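Navthorpe short course: teaching machines by showing
Handout 4, revised March 25, 2024
Nimal Kumarasinghe

# Where the examples come from

Last time we looked at what a learner does with its examples. Today is about how the examples get made, and I want you to leave a little harder to impress than when you came in.

The usual claim goes like this. Driving a robot arm by remote control is slow and dear. So take the gripper off the arm, put a handle and a camera on it, and give it to a person. The person does the chores, the camera records, and a model later learns to go from what the camera saw to how the gripper moved. You can work in any flat or shop without bringing a robot along. I accept all of that. My quarrel is with what gets said next, which is usually a number of hours.

## What an hour holds

Suppose a team reports 2,000 recordings of tidying. Before you nod, ask how many of them are different from one another in a way the learner could use. In the Clanport set, which we go through in the lab, 52 recordings share one bedroom, and the same few objects come round again and again. The person doing the work got quicker. Whether the learner got anything from the last 30 is a separate matter, and the report doesn't touch it.

Two hands make this worse. Each hand can be fine taken alone while the timing between them is a habit of one person. Some people hold one gripper open and still while the other does the reaching. Some move both at once. Mix the two and the learner may settle on an average that neither person would recognise.

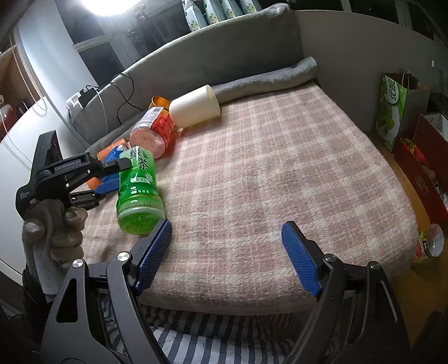 *Fig. 1. Two hand-held grippers over a plaid blanket, one with a fingertip against a green bottle.*

Think about what a moment like Fig. 1 can teach. The near gripper is wide open with only blanket between its pads. Is it waiting, or about to close on something? A single still won't say, and a policy that looks at single stills won't know either. It needs some memory of what came before, or it needs the people recording to be very consistent about what an open gripper means. Most groups assume the second and never check.

Then there is the clutter. Cables over a backrest, a bright lamp, a row of packages on a ledge: people call this "natural variety" and put it in the abstract. It is only variety if it changes from one recording to the next. If the lamp stays put for a whole set, the learner is free to use it as a landmark, and your test score in that room will look lovely.

Materials matter too. A see-through bottle throws glints, and those move when the camera does. I'd want such things well represented, and I'd want them counted apart from the easy boxes.

## The Cakier rule

Kanagaratnam's notes (reading 2) give a rule from the Cakier project that I've come to like, in spite of its being dull. No more than 8 recordings in a row without changing something the camera can see. Move the light. Swap the cover. Start from the other side of the bed. Write down what you changed.

I have two doubts about it. The limit of 8 looks like a guess, and the notes give no test of it. And people told to change something will change whatever is nearest, so you can end up with a hundred blanket colours and one way of picking up a bottle. Still, it beats counting hours.

## For the lab

Bring a log sheet. For each recording write:

- what differs from the one before
- which hand moved first
- whether you would keep it, decided before you watch it back

That third column annoys everyone. Fill it in anyway. In July we compared it with choices made after watching, and the second lot leaned heavily towards smooth recordings. Fumbles were thrown out, recoveries and all, and then the trained policy had no idea what to do when a bottle rolled.

Reading for next time: Kanagaratnam, sections on held-out rooms. Skip the part on cost, the prices are out of date.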